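Subject: Re: [cell-upkeep] Gripper losing its grip after homing
From: Jannik Steinbach
Date: 2020-03-14

Reading time: 2 min

Ramesh Tripathi wrote:
> Ours lets go of round things about halfway through a move. Boxes are fine.
> I've re-homed it, tightened the finger screws and threatened it. Do you
> still do that check at 500 cycles, or did you give up like everyone at
> Kosholm?

Still do it, and I have the notebook with the coffee rings to prove it. Threats work for about 50 cycles, in my experience.

Look at the cable before you touch the screws again. Ours had been strapped down so neatly in October that it tugged on the gripper every time the wrist turned. I cut the strap, left a slack loop, and most of the dropping went away. The tidy version looked much better in the Skidex audit.

Then do the fingers:

1. Power down and wipe the pads. Alcohol, lint-free cloth, no shop rags.
2. Open and close by hand. If one joint feels gritty, clean that joint and leave the others alone.
3. Home it, then set the closing force on something smooth with a curved side. I use a toy bottle from the kitchen set, for which I have taken plenty of abuse.
4. Run your slowest carry first. Raise the speed one notch at a time.

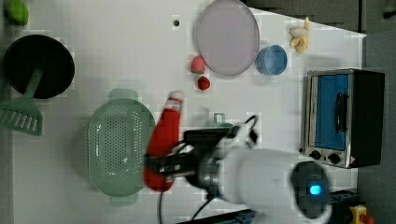
Carry test with the red bottle, cable hanging loose below the gripper.

If it still slips after that, swap the pads. Mine were shiny at 2,000 cycles and I kept blaming the software, which had it coming for other reasons. Fetbridge sells them in pairs, so naturally I have an odd number.

Jannik

Recent threads on this list:
- Omoregie controller forgets its home position
- Error 787 and what the manual leaves out
- Free to collect: one gripper pad

Contact the list owner | Back to top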